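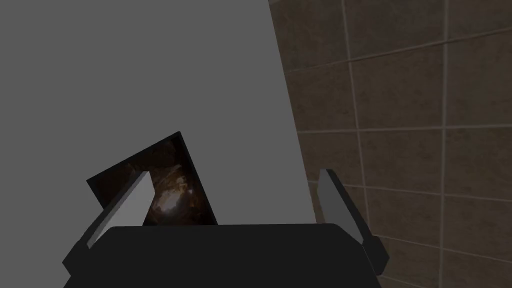 Notes from the Back Porch
Aug 6, 2024

Well, the tomatoes won again. I went away for 9 days in May, right when I should have been pinching and staking, and I've been paying for it ever since. What used to be a tidy row along the fence is now a kind of hedge, and if you want to find a ripe one you have to go in up to the shoulder and feel for it. (I found my good pruners in there last week. I'd blamed my brother for those.)

So a lot of you wrote back about my question last time, which was what on earth to do with green tomatoes when the vines get too heavy and start dropping them. Thank you! I read every one. Angharad Hughes slices hers thick, salts them and leaves them in a colander while she does something else, then fries them in cornmeal with a lot of black pepper. I tried it on a night when I was too tired to cook and ate the whole plate standing up. Xiaoqing Fang pickles hers with garlic and dried chilies and says to wait two weeks before opening the jar. I have not managed two weeks yet. Mine got opened after four days and they were sharp enough to make my eyes water, but I kept going back.

Wenjie Tang wanted to know if you can just leave them on the windowsill. You can, if they've started to go a bit pale and glossy. The hard, dark green ones will sit there until they wrinkle. I put mine in a paper bag with a banana, fold the top over and check every couple of days, and I'd say most of them come good. They're never as sweet as the ones off the vine, but in a sauce you'd have a hard time telling.

Speaking of sauce, I'm finally doing a big batch this weekend. 25 pounds, if the plants keep it up. I roast everything on sheet pans with onions and a whole head of garlic, skins and all, then put it through the food mill, and it goes in the freezer in flat bags so they stack. I gave up on canning after the summer of the cracked jars, which some of you will remember because I complained about it for three issues.

One more thing on seeds. I'm saving from the striped ones this year, the ones Jianguo Hao gave me at the plant swap with no label. He thinks they came from his aunt. I've set aside enough for 12 envelopes, so if you'd like one, hit reply with your mailing address and I'll send them out once they've dried properly on the plates in the spare room.

Next time: cucumbers, and why mine are all bitter this year. If you already know the answer, please write and tell me before I pull them out!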